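Open Day at the Trasora Simulation Lab
Visit report, Introduction to Automation
Submitted by Keyvan Rezaei
Jun 30, 2022

Why I chose this visit

Our class was asked to attend one public event connected with automation and write up what we learned. Most of my classmates signed up for the bottling plant, and I nearly did too, but I had already spent a summer next to a conveyor belt and felt I knew that sound well enough. So I took the early bus out to Calluvberg instead, where a small company called Tratura was holding an open day for its simulation lab, Trasora. I am very glad I did, even though the bus let me off at the wrong end of the industrial park and I arrived with my shoes full of gravel.

Arrival and introduction

We were 41 visitors in all, a mix of students, parents, and a few people from local firms who asked much better questions than I did. There was coffee, and a plate of almond cookies that went quickly. Our host was an engineer who introduced herself only as Rahimi, and she had a nice way of waiting until everyone had found a place before she began.

She explained that the lab builds practice rooms for robots on a computer. A robot arm learning to pick things up will drop them, squeeze them, and knock over their neighbors many times before it gets any good, and in a simulated room all of that costs only electricity. The object library that day stood at 1,223 items. They ranged from plain boxes to odd decorative pieces, and Rahimi said the odd ones are where the staff spend most of their time.

The demonstration

The main demonstration took place in a darkened room with a large screen, and a control desk at the back where visitors could take turns. First we watched a recording of simple tasks: a block lifted, a cup turned over, a block lifted again. I will admit that my attention drifted a little during the third block.

Then they moved to sculpted figures, and I sat up. I had assumed that a computer would find one shape as easy as another -- it is all numbers, after all -- but a figure with thin limbs and curves is a very different matter from a box. A box has flat sides that two fingers can meet squarely. On a curved surface the contact may be quite small, and the weight may sit far from where the fingers are. Rahimi had us hold a pear by its two ends and then around its middle, which made the point better than any equation could (and then we ate the pears).

I also learned that the view from behind the gripper, which I had imagined would be the best seat in the house, hides a great deal. The fingers and the housing cover much of what you would like to see. When my turn came at the desk I was asked to judge how far the gripper was from a small box, and I was off by an embarrassing amount. The man after me did no better, which I found comforting.

We were each given a handout with a still from the simulation and asked to note where we thought the gripper met the object. My notes say "left finger, underneath" and then, beside the slender fingers curling over the top of the gripper, "who is holding whom?" I also wrote down the red pen lying on the planks, as it gave me a sense of scale that I had been missing at the desk.

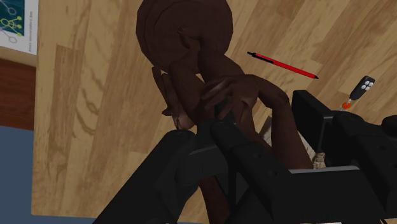 Questions from visitors

One of the parents asked how many attempts a robot needs before it can be trusted with a new object. Rahimi would not give a single number, but she told us that their usual first batch is 600 attempts, and that they look through 100 of those by eye before deciding what to change. I had not expected so much plain looking to be part of the job.

I asked whether something learned in simulation works on a real arm. She answered that it depends on how well friction and weight have been set, and that they always plan for a second round of tuning on real equipment. We did not see that part, and I would like to go back for it.

What I would do differently

I should have read our chapter on contact forces before the visit instead of on the bus home, where it suddenly made a good deal more sense. I would also bring a proper notebook, as half of my notes ended up on the back of the bus schedule. For anyone going next June, wear comfortable shoes and get off at the second stop.

My thanks to Rahimi and everyone at Tratura for their patience, and for letting me have a second try at the control desk after the line had gone down.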